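Press release
Sat 21 March

Student club at Kesia opens its gripper project to 11 new members

The robotics club of the Kesia technical school has started the second part of its student project on hand-held grippers, with support from the engineering firm Trandska. The club began in February with a small group. It now has 33 students, and 11 of them joined only this month.

The project is called Drullmont. Its purpose is simple to explain, although the work itself needs patience. Students hold a gripper in each hand and do ordinary tasks with it, so that a robot arm can later learn the same movements from the recordings. Each gripper carries a square printed marker, and in this way its position can be followed by a computer.

The club has set itself a goal of 977 recorded tasks before the summer holiday. Every student must complete a practice session with the grippers before the first recording.

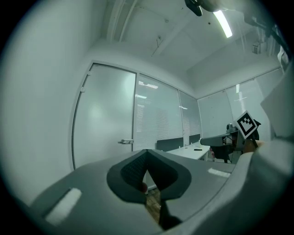

Small objects and a steady hand

The first exercises are about holding. The student closes the two finger pads on a small object and keeps it upright while moving slowly through the room. New members often press too hard in the beginning, and the club teaches them to look at the pads more than at the object. Work is done in pairs, and partners change places after each set of tasks.

The school gives the club an office room on two afternoons a week. The members prefer it to the workshop — it has doors, desks and chairs, the same things a robot would meet in a normal building. 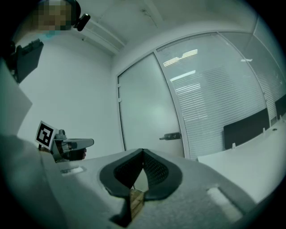
A small wooden block held between the finger pads during work on the Drullmont project.

Doors come next

After the small objects, the students continue with door handles. A lever handle looks easy, but the gripper must take hold of it at the correct angle, and the wrist must turn together with the arm. The club asks every member to repeat this task on several days.

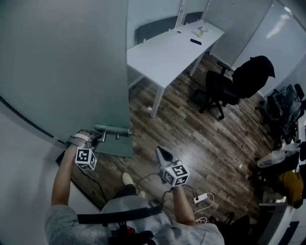
A shared notebook is kept for all sessions, and in it the students write which tasks went well and which must be done again. Roughly 100 pages are already filled. The notes will be used in the spring, when the club prepares its entry for the Sotiropoulos Cup, a competition for school teams in automation. It will be the first time that Kesia takes part.

Trandska pays for spare parts and the entry fee. The recordings stay with the school — the firm has no claim on them.

Students of Kesia who wish to join can write their name on the list at the school office. No earlier knowledge of programming is necessary.

We use cookies to improve your visit to this website. By continuing to read, you accept our cookie policy. Accept | Settings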